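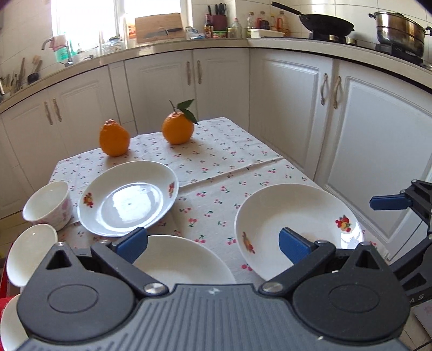 The ferry was late so Henk Aerts had the whole of the waiting room to himself, him and the heater and the woman behind the glass who sold the tickets. She was doing a crossword. He had asked her twice already and didn't want to ask again.

4 in the afternoon and going dark.

He had the box on his knees. Shoebox, string round it, his sister's knot. Inside it their father's letters, or the letters to their father, he hadn't looked. She'd said take them over to Alva and give them to her, it's her name on the back of all of them, and he'd said fine. Fine. He said fine to most things that year.

Brynhildur Þórarinsdóttir. He'd practised it on the train under his breath until a boy across the aisle moved seats.

"Is it running?" he said. So he did ask again.

"It's running."

"Only it says ten to on the board."

"Board's been saying ten to since June," the woman said, and filled in a long one, down.

He sat. He read the notices. Lost, a grey cat. Found, one oar. Cenidex were closing the works on the north side and there was a meeting, tea provided, but the meeting was long gone and somebody had drawn a moustache on the man from Cenidex. Under that a timetable with a coffee ring on it. He followed the coffee ring round with his eyes. Then round again.

What would he even say. Hello, my father's dead, these are yours. Hello, I'm Henk, you won't know me. But she might. That was the thing that had kept him up. She might know all about him, his teeth, his school reports, the time with the ladder. Forty years of letters – you'd have to put something in them.

The boat came in sideways and thumped. Nobody got off but a man with a dog and the dog didn't want to.

On board he stood outside because inside smelled of chips. Cold. Really cold, the kind that gets in at the wrists. Drestach went down behind them, the lights first, then the church, then the hill it was stood on. He held the box in under his coat like a baby or a bomb and a girl in an orange jacket came past and took his ticket and looked at the bulge and said nothing.

"How long is it?"

"Forty minutes. Longer if he's talking." She jerked her head up at the bridge. "He's talking."

His father had made this crossing. Must have. Every spring, the walking holiday. Boots by the door, the flask, the good jumper. Mum ironing his hankies for it. Did she know? His sister said of course she knew, don't be thick Henk, and his sister was usualy right about that sort of thing. But she'd ironed them. Who irons hankies for that?

And he never brought anything back. No postcards, no fudge. A stone once. A flat grey stone with a white line through it that lived on the bathroom windowsill and then one year didn't.

Alva came up all at once. A wall, a slip, a row of houses the colour of old teeth and one painted yellow. He'd expected more. He'd expected less too, in a way, a rock with a hut on it. There was a shop. There was a bus shelter, though he couldn't see what bus.

He asked in the shop.

"Up past Nullell," the man said. "You know Nullell?"

"No."

"It's the farm. Well. It was the farm. Up past it and there's a gate, don't shut the gate."

"Don't shut it?"

"It doesn't open again."

So he went up. Dark now, properly, and the torch on his phone making a little white puddle to walk in. Sheep somewhere, coughing like people. He passed what had to be Nullell, a roof with a tree coming out of it. The gate. He left the gate. His good shoes were ruined and he was glad in a stupid sort of way, it made it feel like he was doing something.

There was a light, and the door was open before he'd got to it.

She was small. He'd had her tall. Tall and dark with rings on, God knows why, and here was a small old woman in a man's cardigan and the cardigan had leather at the elbows and he knew it. He'd looked for it in the wardrobe when they were clearing out. He'd told his sister it must have gone to the charity shop.

"You've got the shoes of an idiot," she said. "Come in."

Kitchen. Hot. A stove, a radio going in a language that wasn't his. She moved a cat off a chair and he sat where the cat had been and it was warm from the cat. He put the box on the table between them. Neither of them touched it.

"When?" she said.

"March."

She nodded. She got up and did something at the stove that didn't need doing. He looked at the back of the cardigan.

"I thought March," she said. "He was late with the one for my birthday. He was never late. He was a lot of other things."

"I'm sorry, I should have – we didn't know who to. There wasn't a number or anything."

"I have no telephone."

"No. The man in the shop said."

"What else did the man in the shop say?"

"Not to shut the gate."

She laughed. It was a good laugh, much too big for her, and it went on for a bit and then it had stopped being a laugh and she stood with her hand flat on the wall and he looked at the radio. There was a lot of radio to look at. Dials. He thought, I should get up. He thought about it so long that she'd finished by the time he had.

"Soup," she said, wiping her face on their father's sleeve.

It was fish. It had bones in it and he ate round them. She asked him about his teeth.

"Fine," he said. "They're fine. They took the two out at the back."

"Good. He was worried about the money." She tore some bread. "And the ladder?"

"I was eleven."

"He wrote four pages about that ladder. I thought you were dead. You have to turn to the last page, and there, oh, Henk has broken his wrist. I wrote back to him very angry."

He hadn't known it was a thing you could be worried over for four pages. What he remembered was his father in the hospital corridor with a newspaper, saying well, that'll teach you. He remembered the crossword was finished. He'd always held that against him, the finished crossword.

"What did he say about me? Otherwise," he said. It came out sounding about six.

She considered it. She took a bone from her mouth and put it on the side of the plate.

"He said you would say yes to anything," she said. "He said that is the one thing he gave you and he'd like to have it back."

The wind had got up. Something was banging outside, a lid or a shutter, bang and then a gap and then just when you'd stopped waiting for it. The cat came back and stood on his feet.

"I count them," she said. "Not those. Those are mine to him, I know what is in those, mostly the weather. His I have in there." She pointed with the spoon at a door. "One thousand and thirty-six. I number them. 1,036 is about a drain."

"A drain?"

"Your sister's drain. It was blocked. He was going over with rods."

Henk remembered the drain. He'd been meant to go over too, he'd said yes, fine, and then there'd been something on. His father had done it by himself in the rain and been in bed by teatime and never properly got up. Nobody had said that part out loud. He said it now. He said it to the soup really.

She didn't tell him it wasn't his fault. He waited for it, people always did that, there's a gap where they do it, and she let the gap go by and cut him some more bread.

"He enjoyed the drain," she said after a while. "It's a very happy letter. You can read it if you want. You can't take it away."

"No."

"You can read all of them, but you'd have to stay for that, and you would need boots."

"There's a boat at eight," he said. "In the morning. I've got work."

"Yes."

"I told them I'd be in."

"Yes, I'm sure you did."

Bang, went the lid. He undid his laces. They were wet and wouldn't give and he had to pick at them with his nails, the one and then the other, and she got up and took his shoes by the heels and stood them next to the stove, and then she bent down, slowly, one hand on the rail, and pulled out from the corner behind it a pair of boots. Brown. Big. Newspaper balled up in the toes.

"You're a nine?" she said.

"Ten."

"He was a nine." She looked at them. "Well. Thin socks."

She went through the door and he heard her shifting boxes about in there, and swearing, and he sat with the boots in his lap and started taking the newspaper out.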